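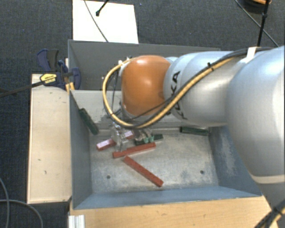

Page last changed: August, after the second bin went in

How to Work a Shift Next to the Picking Arm

For bench staff at Akdale, including anyone lent to us from packing. Read it before your first shift at the cell. If you have already done your first shift, read it anyway and see what you got away with.

What the arm does

The arm picks blocks out of a metal bin and sets them down in the tray. The blocks come in red and green, long and short, and they arrive the way you'd expect things to arrive when they've been tipped out of a tote by a tired person. Sorting them used to be a bench job, and several of us were good at it. We could do it while talking about something else. The arm can't talk about something else, and it doesn't need the radio.

Your job at the cell is now four jobs: fill the bin, clear the tray, deal with the blocks the arm gives up on, and write down what happened. The last one takes longest to learn and is skipped most.

Before you start it

1. Read the handover sheet. It hangs on the clipboard by the Mergate screen. If the last entry says "fine," go and find whoever wrote it and ask what that means.

2. Check the hose and cables along the arm. Look at the loop of yellow-tan hose by the orange joint and make sure it hangs free and hasn't caught on anything. The cable tie and the white tape stay where they are. People with tidy minds have pulled the loop in to make it look better, and then the wrist turned and wanted the slack back. Leave the loop ugly.

3. Look at the fingertips. They are pale green and soft enough to wear. A nick in the edge means a new set from the Zirard drawer. Swap both sides together. One new fingertip and one old one will hold a block at an angle, and the arm will carry it across to the tray with complete confidence and put it down wrong.

4. Give the clamp by the bins a firm push. If the bins can shift, the arm is working from a map of a place that has moved. Tighten by hand until it stops. You do not need the bar from maintenance, and maintenance would like the bar back.

5. Make sure the bin holds blocks only. Gloves, pens and a breakfast wrapper have all been presented to the arm. It tried to pick the wrapper for most of a morning.

Filling the bin

Stop the cell first with the hold button on the screen. The arm goes up and parks, and the light on the gate changes to white. Wait for the light. The arm being still proves nothing, as it also goes still when it's thinking.

Tip from the front, low, and spread with the paddle. One layer, with a bit of overlap, is what you want. The arm can manage a block leaning on the wall of the bin or lying partly across another one. It does badly with a heap. At the old bench a heap was an advantage, as you could grab a handful and sort it in your palm, and every one of us who came from the bench overfills for the first week. The recommended load is 40 blocks. You will put in more. The screen will then show you a list of failed picks and you'll put in fewer.

Long blocks in a corner are the usual trouble. If one lies hard against a side wall, nudge it toward the middle with the paddle while you're in there anyway. You are allowed to do this. There was some debate over whether it was cheating, and Halvorsen, the firm that installed the cell, said they had assumed we would. It would have been nice to see that in the manual.

The second bin, behind the first, is for the next load. Fill it during the same hold so you only stop the cell once. Don't fill it by leaning over the front bin. Walk round.

When it gives up on a block

After two failed tries on the same block the arm lifts clear, waits, and puts a yellow banner on the screen. It doesn't beep. We asked for that, following an unhappy fortnight in which it did.

1. Press hold and wait for the white light.
2. Open the gate and look at the block before you touch it. Is it trapped under another one? Against the wall? Chipped?
3. Move it with the paddle, or take it out if it's damaged. Damaged blocks go in the scrap tub. Putting them back for the next shift to find is a tradition we are trying to end.
4. Close the gate, press resume, and stay for one full pick.
5. Write it on the sheet: color, long or short, where it was lying.

The temptation at step 4 is to walk off. Stay. If the arm fails again straight away you'll be back in any case, and you'll have had the walk for nothing.

If the arm stops with a block in its grip, don't pull the block. Choose "release" on the screen and hold the catch tray underneath. Pulling works very well and costs us a set of fingertips each time.

Writing the sheet

Mergate records every pick on its own, so people ask why there's also a piece of paper. The software knows that a pick failed. It has no idea that the afternoon sun was coming through the loading door onto the bin floor, or that the totes had changed supplier, or that somebody from sales was leaning on the fence giving a tour. Those things are on the sheet because one of you noticed and wrote them down. The blind on the loading door exists because of the sheet. So does the low step at the front of the cell, which the short half of the crew had wanted since the beginning.

Write it in whatever words you like. "Shiny ones on the left, didn't like them" is a good entry. "Operator error" is a poor one, especially when it's about somebody else.

What happens to the bench jobs

You'll hear about this at break, so you may as well get it in print too.

When the cell came in, the sorting bench was cut to a single position. Nobody was let go. The rest of us were moved to the cell, to packing and to inspection, and some of us liked that more than others. The work at the cell is easier on the wrists and harder on the patience. You stand more, lift less, and spend a fair part of the day watching a machine do slowly what you used to do fast. It does keep doing it at 4 in the morning, which was never our strong point.

A few things we pushed for and got, so that you know they're yours:

Cell time is limited to half a shift. You swap with inspection at the long break. Watching for faults that mostly don't come is tiring in a way that doesn't show, and by the end people were missing banners the size of a cereal box.

The one remaining bench position rotates. Everyone on the crew does it, which keeps the skill in the building for the days when the cell is down. Those days happen. The bench crew has been insufferable on each of them.

Pick rates belong to the cell. They aren't used in anyone's review. If a supervisor mentions the rate to you as though you had picked the blocks yourself, point at this paragraph.

Training is paid and takes 28 hours, most of it at the cell with someone beside you. If you were shown the hold button and wished good luck, you haven't had it yet. Ask.

Something we pushed for and didn't get: a chair. The request is still open.

End of shift

Let the arm finish the block it's on, then press hold, then park. Clear the tray. Leave whatever is in the front bin where it lies and note on the sheet that it's part full. Emptying it to be polite only means the next person has to tip it all back in.

Wipe the fingertips with a dry cloth. Solvent makes them slick, and a slick gripper drops things in places you can reach only by lying on the floor.

Sweep under the tray stand for strays. Count them as unsorted, even when it's perfectly obvious what color they are, and put them in the tote for the next load.

Sign the sheet. Hang the paddle on its hook. If the paddle isn't on its hook at the start of your shift, try the packing bench, where it is apparently excellent for flattening cartons.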